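4.2 Bowl color and how much people serve themselves

Draft section, numbers to be checked against the diary sheets before we submit.

Most of the older work on dish size looks at plates. Bowls get less attention, and color less still. We wanted to know if people eating at home fill a pale bowl differently from a dark one, same shape, same soup. Households in Ritavura and Zamus got a set each and kept a food diary through August. Lunch only. Breakfast was dropped after the pilot, too many people skip it or eat standing up.

Each household used one color for 2 weeks, then swapped. Portions were weighed by the cook on a kitchen scale before anyone sat down. Tumaini Rugemalira made the home visits and went over the sheets with each cook, which cleared up most of the bad entries (weights written in the wrong column, mostly). In 3 homes the scale was left on ounces for part of the time and we converted those by hand.

Self-reported hunger was taken on a scale of 1 to 5, before the meal. We follow Juhász in treating 4 and up as hungry. Fudell uses a finer scale but poeple in the pilot found it annoying and left it blank.

Thick soups and stews behaved differently from thin ones. With a thin broth the fill line is easy to see against a light wall, and several cooks said they stopped at the same height every time without thinking about it. Stews pile up in the middle, so there is no line to speak of. We report the two apart for that reason.

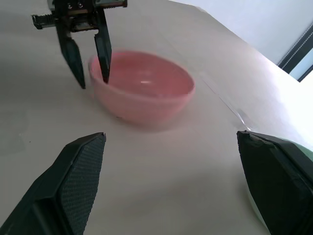 Figure 3. Round bowl, pale pink inside and out.

Second helpings are the weak spot. Some cooks weighed them, some only ticked a box, and Aicha Saber's coding treats a tick as half of the first serving. Crude but it is at least the same for both colors. Leaving the ticked meals out altogether did not change the direction of the result for broth. For stew it did, so the stew numbers should be read with care untill the spring round is in. Children's portions are handled separately in 4.3.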